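About Tillcombe Wetland Trust

Tillcombe Wetland Trust manages 38 hectares of freshwater marsh, wet grassland and alder woodland on the lower reach of Karagiannis Creek. The land is held under a conservation easement that bars building, drainage work and the removal of native trees. Public access is by the marked loop trail and the north boardwalk only. The gate is unlocked at sunrise and locked at dusk.

History of the site

The marsh was ditched for hay in stages and later used as overflow pasture. Most of the main ditches had silted up by the time the Trust took title, but three were still carrying water straight to the creek and lowering the water table across the eastern half. Those three were plugged with clay in the first two seasons of work. The fourth ditch, along the county road, remains open under an agreement with the road department and is cleared every October.

The alder woodland was never ditched. It holds the oldest trees on the property and is left alone apart from deer fencing on the south side.

What we do

Water levels. The Trust runs 14 shallow monitoring wells in two lines across the marsh. Each well is a capped pipe with a pressure logger set below the summer low. Readings are taken every hour and corrected for air pressure. The target for the eastern half is standing water within 200 millimeters of the surface until the end of June. The western half has no target and is recorded only.

Weed control. Reed canary grass and purple loosestrife are the main problem plants. Canary grass is mowed twice before seed set, then shaded out with willow stakes planted at close spacing. Loosestrife is pulled by hand where the stand is small and cut where it is not. Herbicide is used only on regrowth from cut stumps of glossy buckthorn, applied with a brush.

Planting. Stock is grown from seed collected on the property or within the same watershed. Last season's planting came to 1458 plugs, mostly tussock sedge, blue flag and swamp milkweed. Survival is checked on fixed plots the following summer, and any plot that falls short is replanted with the same mix unless the well data show that the ground has become too wet or too dry for it.

Birds and amphibians. Frog calls are recorded at four stations in spring. Marsh birds are surveyed on foot before 8 a.m. The rail survey uses playback and is not open to visitors.

Staff and oversight

Huia Stubbs is the site manager and is responsible for the management plan, contractor permits and the annual report to the easement holder. Field crew are hired from April through October. The plan is revised every five years, and a draft is posted at the trailhead for comment before it is adopted.

Records and equipment

Well data are stored in Hurix, the Trust's own database, along with planting records and plot photographs. Copies are kept at a second location. Raw logger files are kept without edits, and corrections are saved in a separate table with the date and the initials of the person who made them. Data requests should state the wells or plots needed and the period covered.

Visiting

Dogs are not allowed on the boardwalk. Parking is on the gravel lot off Cando Road. Guided walks start from the lot at 9 a.m. on the first Sunday of the month, except in winter. Groups should write to the site office before coming.

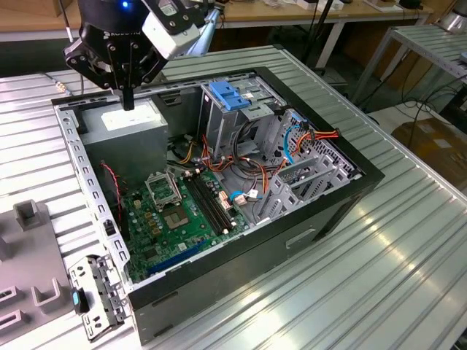
The boardwalk is closed when the creek gauge reads above the red mark. Closures are posted at the gate and lifted after the planks and handrails have been inspected. The loop trail stays open on its upper section, which is 100 meters from the lot.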